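## Sorting out the odds-and-ends drawer

I put this off for years, and then one wet afternoon in October I tipped the whole drawer onto the bed and had to deal with it before I could go to sleep. It's still the way I'd start! If you only pull out a handful at a time, you put most of it straight back.

**1. Make piles, quickly.** Mine were keep, give away, bin and "no idea". Don't stop to test pens yet. Batteries go in a bag for the recycling point, and keys with no known lock get a label saying so.

**2. Clean the drawer.** Hoover the corners first, then wipe it with a damp cloth and a drop of washing-up liquid. Leave it open until it's bone dry (I went off and made toast).

**3. Measure before you buy anything.** I once came home with a set of Putberg trays that were 3 mm too wide, and I'm still cross. Write down the width, depth and height, and take the height from the lowest point of the drawer front.

**4. Pick your containers.** Clear ones win for me, every time – I forget whatever I can't see. Old takeaway tubs are fine, so are jam jar lids for drawing pins. Round pots waste a bit of space in the corners but they're much easier to get your fingers into. 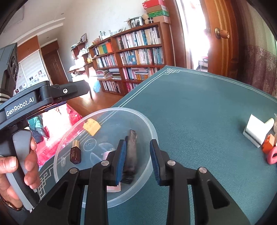
**5. Put it back by how often you reach for it.** Scissors, tape and a decent pen at the front, fuses and picture hooks at the back. If things slide about, a strip of non-slip liner under the pots sorts it.

**6. Go through it again after 7 weeks.** Anything still in the "no idea" pile by then can go. I did keep one tiny brass hinge, mind you, and I've still not found the door it came off.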